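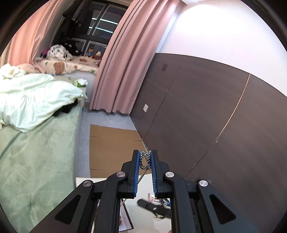 Flilleck brings automated sorting and packing to its jewelry workroom, and the whole bench team is staying

Hi, I'm Hedvika Holub, and I run the workroom at Flilleck. We make and repair costume jewelry, mostly beaded chains and bracelets, and starting in August a good share of our sorting and packing will be done by a robot system called Prarkirine. My name is on this release because I'm the one who asked for it!

If you've never handled beaded chain for a living, let me tell you about it. It slides, it knots, it catches on the chain next to it. You coil it up neatly, pick it up by one side, and a strand drops out of the bottom and wanders off across the table. We carry 398 styles, and every one of them has to be lifted, checked, coiled and put in a pouch. Until now that was all fingers (mine included, and my thumbs have opinions about it).

Prarkirine uses a simple two-jaw gripper with grip pads. It learned the job from people doing it by hand with the same kind of gripper, at ordinary tables with ordinary clutter on them. Nine of us took turns over the spring. I was terrible at it for a week and then I got weirdly competitive.

So what changes for the team? Packing used to eat up to 30 hours of our week. Those hours are going to repairs and custom orders, where we've had a waiting list for as long as I've worked here. Everyone at the bench keeps their job and their pay. Two of us are training to look after the machines, and the Saturday packing shift is going away, which got the loudest cheer of the whole project.

Sarita Kaushik leads the Prarkirine work at our partner, Urow. "Chain is a rotten thing to pick up, and Hedvika's team kept handing us worse ones," she says. "They also told us very plainly when a coil looked sloppy."

It isn't perfect. Very fine chain still goes to a person, and so does anything with a clasp that has to be closed. We're starting with 134 styles and adding more as the bench team signs off on them. The team gets the final word on that list, and I'm glad we put it in writing.

The first station goes in at our Urban Street workroom, next to the repair benches. Stores and repair customers don't need to do anything differently. Drop-off hours and prices are staying the same.

Press questions and visit requests can come to me, Hedvika Holub, at the Flilleck workroom. Mornings are best.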